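Home / Kitchen Table / Learning my grandmother-in-law's tamales, finally

So I've been promising this post since June and several of you have been very patient with me (and one of you has not, hi Agustina). It's the tamale post! Or really the post about me spending most of a year trying to make tamales the way they do in my husband's family, and getting them wrong in all kinds of new ways.

Some background if you're new. I grew up in a house where dinner came out of the freezer and we liked it that way. Then I married into the Orozcos, and every December the whole crowd piles into Crisóforo's kitchen in Trusamley and makes tamales from breakfast until the windows drip. Crisóforo is my husband's uncle. For the first few years I was on husks. You soak the husks, you pat the husks, you hand the husks to somebody who knows what they're doing. I was good at husks! I would have stayed on husks forever.

Last winter his shoulder was bad and he handed me the spoon. Just like that, in front of everybody, with the pork already cooling. My first batch was thick as a sofa cushion on one side and see-through on the other, and half of them opened up in the pot. People ate them with a fork and were very nice about it. 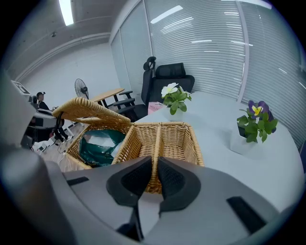 After that I decided I was going to practice at home, on my own, where I could mess up in peace. And the first thing I learned is that I'd been wrong about masa my whole married life. I thought it was a dough. I kept kneading it like bread, and adding flour when it stuck to me, and wondering why everything came out like a doorstop. It wants to be closer to frosting. You beat the lard first, all by itself, until it goes white and fluffy and you're sick of holding the mixer, and only then do you start feeding in the masa and the broth, a bit at a time. Crisóforo does the water glass test, where you drop in a little ball and see if it floats. Mine sank for weeks. I got quite emotional the night one came up.

The broth matters way more than I figured, too. I'd been using the carton kind, and it was fine, but when I switched over to the liquid the pork had cooked in (strained, fat and all) the whole kitchen smelled like December and my husband came in from the garage to see what was going on.

Then the chiles. I buy mine at Cárdenas, the little place on the corner past the tire shop, because the lady there lets me poke the bags. You want them bendy like raisins. If they crack, leave them on the shelf. I toast them for a few seconds a side in a dry pan, and I do mean seconds, because I burned a whole batch while answering a text and the sauce tasted like an ashtray. I made a full pot of it before I'd admit that to myself.

Agustina Durán, who lives two doors down and has opinions, told me my spreading was the real trouble. She uses the back of a soup spoon and pulls toward herself, smooth side of the husk up, and leaves a good wide strip bare along the bottom. I'd been putting it on the ridged side. For years! All that careful husk patting and I never noticed which way up they went when they left my hands.

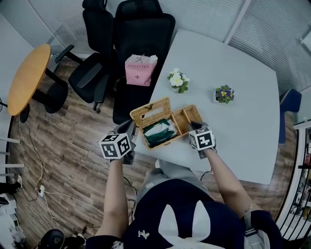 Once I had the husks the right way around things moved along pretty fast. I steamed small batches, 13 at a time, standing them up in my old pasta pot with a bowl turned over in the middle to lean them on. An hour and a quarter did it for me, then a rest with the lid on, and please don't skip the rest. They come out of the pot looking wet and sad and then they firm up while you set the table. I threw away a couple of perfectly good ones before I figured that out.

Fillings I've tried so far: the red pork, a green chicken one that the kids like better (traitors), cheese with strips of roasted pepper, and a sweet one with raisins and cinnamon that I thought was lovely and everybody else thought was strange. I'm making it again anyway.

They freeze great, by the way. Wrap them cold, husks on, and steam them straight from the freezer. The microwave works too if you put a damp paper towel over them, but don't tell Crisóforo I said so.

I still can't tie them with the skinny little strips of husk without the strip snapping, so mine just get folded and stood up close together. If any of you have a trick for the tying, leave it in the comments. I'll post the red sauce next, as soon as I measure it properly instead of going by the color.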